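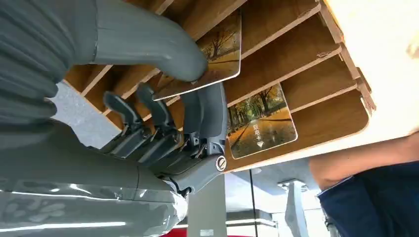 BAVMONT, 21st October – Members of the Brekke Street shared workshop have put their home-built robot hand to work on a card rack, the first job it has been given outside the test bench. The hand, called Vollura, picks cards out of a slotted wooden rack one at a time and is meant to put them back in the same slots.

The project was started in January by Lorraine Bellamy, a retired office machine repairer who rents a bench at the workshop. She wanted a hand that could hold thin, flat things, which her earlier two-jaw gripper bent or dropped.

"A card is a hard thing to pick up if you only have two flat jaws," Bellamy said. "You need something that can lean on the face of it and tip it forward first. Your own thumb does that without you thinking about it."

Vollura has a long, tapered thumb with a rounded tip and slender fingers built from narrow jointed links. The grey plastic shells over the palm are held on with screws, and the cables run in channels between them. A ribbed cover that folds like an accordion goes around the base of the hand. A small camera rides with the hand and gives it a close view of the slots.

The cards in use are the kind that go into a slot by a hotel room door to turn on the electricity. They carry an autumn picture of trees and yellow leaves, and at least one is printed in Chinese with the words for "power card" and a small arrow pointing down. The rack holds them between thin plywood dividers set at an angle. It is mounted under the edge of a tabletop, so the hand has to reach up from below to get at the cards.

Working from below was Bellamy's choice. With the rack on top of the table, the wrist had plenty of room and the early runs told the group little about how the arm would behave in a tight place. Under the table, the thumb has to come in past the fingers and still reach the card. The elbow setting had to be changed twice before the arm could make the approach.

The group ran 988 pick attempts over the late summer and kept a written log of each one. Most of the failures fell into two kinds. In the first, the thumb slid up the card and let it fall back into the slot. In the second, the card tipped as it should but caught on a divider on the way out. A softer thumb tip is being made to deal with the first problem. For the second, the dividers are to be sanded along their cut edges, some of which have started to chip.

The parts for the hand cost less than the motors for the arm, according to the group's build notes. The control board is a Pakton, bought used. The shells were printed at the workshop, and each one takes 11 hours on the larger of its two printers. Wiring was done on open bench nights.

Someone sits with the arm during every run. Workshop rules require a person within reach of the stop switch whenever a powered arm is moving.

Build notes, part files and the full run log will be available at the workshop's front desk and on its members' page. An open evening will follow, with places for 20 visitors and time at the bench for anyone who wants to try the manual controls. Children may attend with an adult. Long hair must be tied back and loose sleeves rolled up.

The next version of the hand will use the same palm with a shorter thumb. Bellamy plans to start printing it once the new tips have been tested.

Contact: Lorraine Bellamy, Brekke Street Workshop, 24 Brekke Street, Bavmont. Messages may be left at the front desk during opening hours.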